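Osley mayor says viral clip of her leaving debate was cut short

Austra Dambrauskienė has watched the clip more times than she wanted to. It lasts 3 seconds. In it, the mayor of Osley gets up from her chair and leaves the stage while her opponent, Kalliopi Vasilakis, is still speaking.

By the next morning it had been shared across most of the local groups, usually with a caption saying she had walked out over a question on the Sandu bridge contract.

"I was gone for less than a minute," Dambrauskienė told us at her home. "My microphone had stopped working and the sound technician waved me over. Then I came back and answered the question."

The full recording, posted by the debate's organizers on 31st March, supports her account. She returns to her seat with a new microphone and speaks about the bridge for the full 60 seconds allowed. 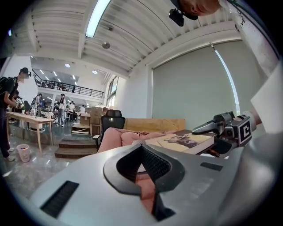 The longer version has drawn far less attention. Dambrauskienė said 102 people had watched it when she last looked. She does not expect it to catch up.

"People at the door still ask me why I stormed out," she said. "I tell them to watch the whole thing. Some of them say they will."

She stopped short of blaming the Vasilakis campaign for the edit. The earliest copy we could find was on an account called Horkitz, which posts mostly about parking and school closings and did not reply to our messages.

Vasilakis, reached by phone, said her team had no part in it. "I was standing right there. I knew she was coming back," she said. She confirmed that two of her supporters had shared the clip and that she had asked them to take it down. One did.

She added that the contract itself deserved more attention. "The bridge is still closed. I would like to talk about that."

Dambrauskienė agreed on that point. The council received almost 300 written comments on the bridge in March, she said, and she is still reading them.

"I have answers on the bridge," she said. "They take longer than a clip."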